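Marutine Forum > Automation > Safety and Good Practice

Do small two-arm benches need a written check before every run?

Posted by tessellate_jo

Hi all, long time reader. I look after a little two-arm bench at Sarkwood and I've been handed the job of writing our house rules. We're a small shop and until now the rules were basically whatever the person at the keyboard remembered. I've got a draft going and it's already three pages, which I know no one is going to read while holding a coffee.

My real question is about the pre-run check. Do you have people sign something before every single run, or only at the start of a shift? We logged 1,791 runs before I got here and there isn't one signature anywhere, so I'm starting from zero. Also, how do you word the part about cables? Ours says "cables must be tidy" and I feel silly every time I look at it.

Arms are the small tabletop kind, grippers on both, mostly folding and sorting soft stuff. Thanks in advance!

3 replies

Iddrisu Amissah

Oh, I have feelings on this one! I wrote the bench rules for the Gora cells and rewrote them four times, so let me save you a couple of rounds.

Don't sign every run. We tried it and people were signing ten lines at once at the end of the day (I did it too, I'm not proud). What stuck was one signature when you power up and another whenever anybody has had their hands inside. Changed a gripper finger? Sign. Reached in to untangle a towel? Stop the arms first, and sign before they go again. Nudged a camera? Sign. It cut the paperwork way down and the signatures started meaning something.
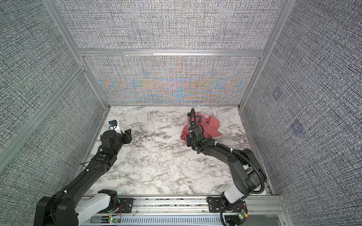 The cable rule is where I'd spend your time, and "tidy" has to go. Write down things a new person can look at and say yes or no to. For wiring along a forearm, mine says it's held down with ties and that there's slack left at every joint, and then you move each joint slowly through its full travel with the work area clear and watch the cable the whole way. White ties on black arms are great for this, by the way, you can spot them from across the bench. Anything that arches up over a gripper, like the conduit on the right arm there, gets its own line on my sheet: it can't snag on the other arm, and it can't drop into the material. Cloth bunches up under a gripper and the pile gets taller than you planned for, so do that check with cloth on the table as well as bare. I'd also put thin loose wires near the arm bases on the list. Ours says they get routed or covered before power goes on, no exceptions for "it's only for today."

Two more and then I'll stop. First, write down what your indicator lights mean, straight out of the manual for your model, and tape it up. I've watched grown adults treat a green light as "safe to reach in" when all it meant on that arm was that it had power. Your rule for reaching in should be about the stop being pressed and the arms being still, and I'd keep lights out of it completely. Second, two arms sharing one table need a rule about who gets the middle. We set a keep-out strip in software and nobody changes it without a second person looking at the numbers.

And keep it to one page! Put the long stuff in a binder. Our page is 32 lines and that's pushing it.

morozbench

Check the actual standards before you copy anybody's sheet, including Iddrisu's (which is good). For industrial arms you want ISO 10218, and there's ISO/TS 15066 material on people working close to them. Small desktop arms might not fall neatly under either one, but the risk assessment part is worth doing anyway. List what can pinch, what can be thrown and what can start up unexpectedly, then write a rule for each. If your rule doesn't match anything on that list, ask why you have it.

We do a shift start check at Moroz plus a full inspection every 144 hours of run time. Screws on the mounting plates, gripper fingers, connectors, the stop button. Please press the stop button for real with the arms moving slowly. Looking at it is not a test.

dale_in_receiving

we just have a sign that says KEEP HANDS OUT and it's been fine

tessellate_jo

Thank you, this is so helpful! I've thrown out "tidy" and I'm stealing the hands-inside signature idea. Dale, I might steal your sign too. One follow-up for Iddrisu: does moving a camera a tiny bit count as hands inside if you only touched the bracket?

Iddrisu Amissah

Yes, it counts. If your fingers crossed the edge of the cell, sign the sheet, and recheck the camera's aim while you're at it.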